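# The service contract nobody reads twice

I have spent most of my working life on the buying side of industrial equipment, mainly boilers, pumps and the pipework that joins them up, and I have come to distrust one phrase above all the others in a supplier's brochure. The phrase is "complete peace of mind". It is usually printed next to the price of the annual service contract.

Let me say first that I'm in favour of servicing. A steam boiler that is left alone will hurt somebody in the end, and the law takes an interest in it for good reason. My quarrel is with the way servicing is sold, as a bundle, by the same firm that sold you the plant, at a time when you are too tired of the whole business to argue.

Take the boiler house at our Bruvari site. We bought the two boilers from Saruvau, and I'd buy them again. They were delivered when they said, the pipework was neat, and the fitters swept up. With the handover file came a service agreement, already filled in, wanting only a signature. It covered "all routine and preventive attention". I asked what that meant in hours and was told that it depended. I asked what it depended on and was sent a second copy of the brochure.

We signed, as everybody does. Over the first year we had two visits. On each one a decent and capable engineer checked the burners, looked at the safety valves, took a water sample and left a sheet with a row of ticks on it. I learned nothing from the ticks. A tick says that somebody looked. It doesn't give the reading, or say how far the reading had moved from last time, and that movement is the only thing I'd want to pay for. When I asked for the figures I was told they were "held on the system". They were our boilers, and it was our gas going up the flue.

Then came the August invoice. It had an extra line on it, £1,328 for gaskets, a level probe and something called consumables handling. The agreement did not cover parts that wear. I went back and read it, and that was quite right, it did not. It covered looking at the parts that wear. I'd been paying a man to tell me when I would need to pay him again.
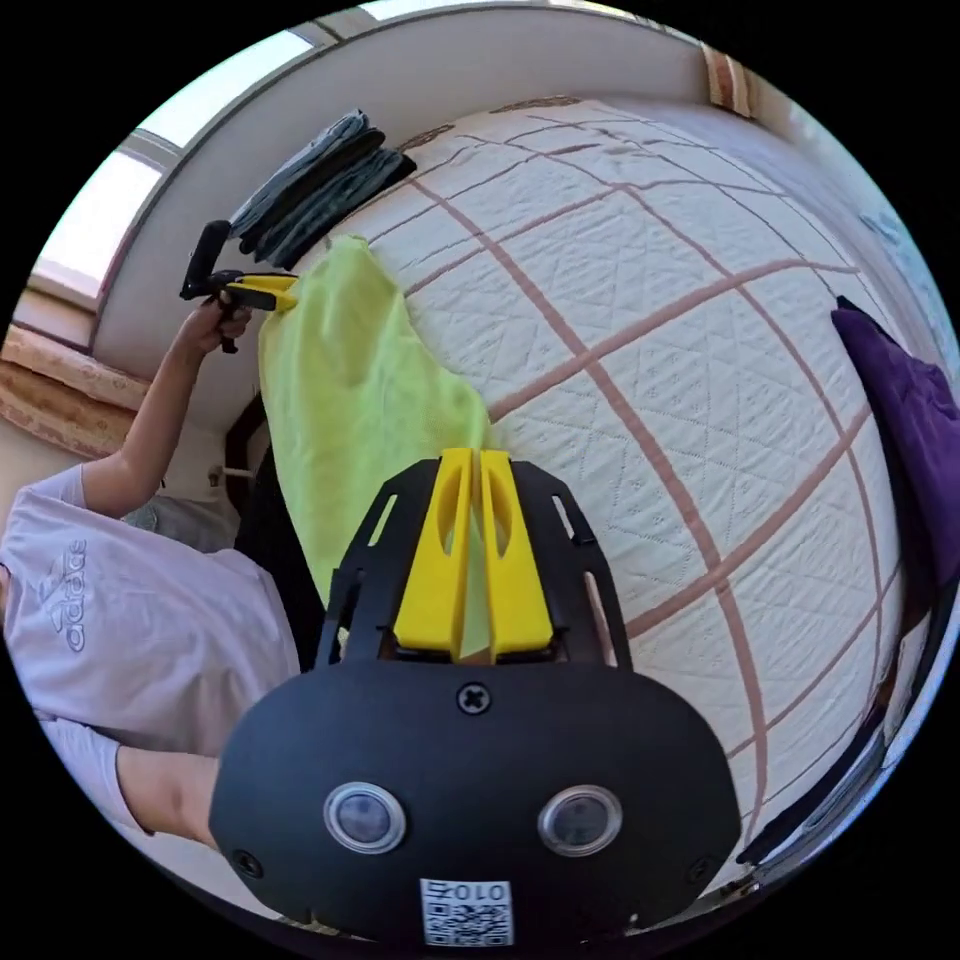
So should a small works drop the contract and call somebody out when things go wrong? Only if it has a person on site who understands the plant, keeps a proper log and has the authority to shut it down. Most small works had such a person once and let the post go to save money, and the service contract is what they bought with part of the saving. Statutory inspections have to be done in any case, and they are a separate matter from servicing, though I have met salesmen who were happy to let the two run together in a customer's mind.

The usual defence of the bundled contract is that the people who designed the system know it best. I used to believe this. The people who designed ours sat in an office at Saruvau and have never, to my knowledge, been back. The engineers who come are from whichever depot has a van free. They are good at their jobs, but they know our boiler house no better than an independent would, and on the second visit I had to show the new one where the isolating valve was.

I did get a quote from an independent, a firm called Bellini. It was cheaper, and I was ready to be pleased about that until I read it properly. It left out the feed pumps altogether. Add them back in and the gap more or less closed. I mention this because there is a kind of article, often written by independents, that makes the small outfit sound like the honest one by nature. I don't see why it should be. A vague contract from a small firm is every bit as vague.

Vurnumia have gone the other way and want to sell us remote monitoring. Sensors on everything, a screen in the office, an alert when a pump starts to run rough. I sat through the demonstration and some of it was impressive. But I kept asking who would act on the alert at half past four in the morning, and the reply each time was another slide. An alarm that goes to an empty office has not prevented a breakdown. It has recorded the time of one. There was also a monthly fee for access to the readings, which took me straight back to where I had started.

What I'd like to see is duller than any of this. I'd like the contract to list the jobs, one by one, with the time allowed for each. I'd like the readings written down in numbers and left with the customer before the van goes. Wearing parts should be priced in advance, on a sheet, for the term of the agreement. And I'd like the servicing quoted on its own at the time of the first tender, while there are still other bidders in the room and the supplier has some reason to be reasonable.

I put these points to Saruvau when ours came up for renewal. They agreed to the readings and to the parts list. They wouldn't budge on the hours - commercial reasons, apparently - and I signed again, with less grumbling than I'd planned. The first sheet with real figures on it is pinned up by the boiler house door. The flue temperature on the second boiler is higher than I would like, and I have asked them why.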